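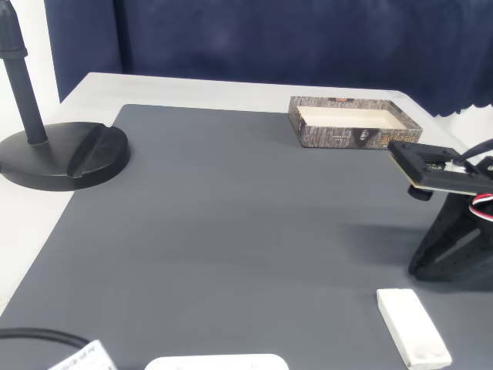 Bench mat, stand and open box, gripper at right.

Set the budget before choosing an arm. Ours was 500 for mounting parts and 465 went on the stand, mat and cable ties. Allow 2 spare cables per arm.

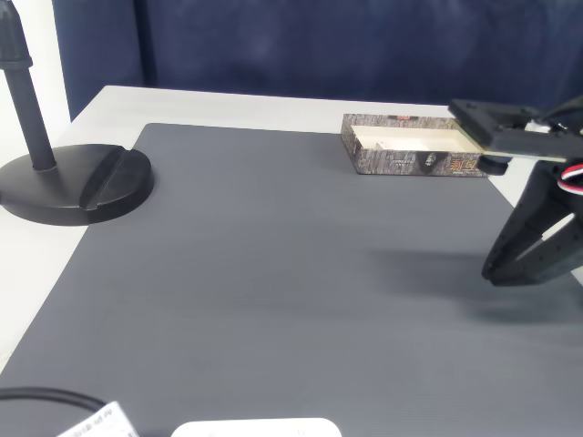

Gripper clearance is the figure most buyers skip. Measure your tallest container, then add the plate and fingers. With the plate hovering just above an open box, as on our mat, a deeper box would mean a higher mount. Price that first.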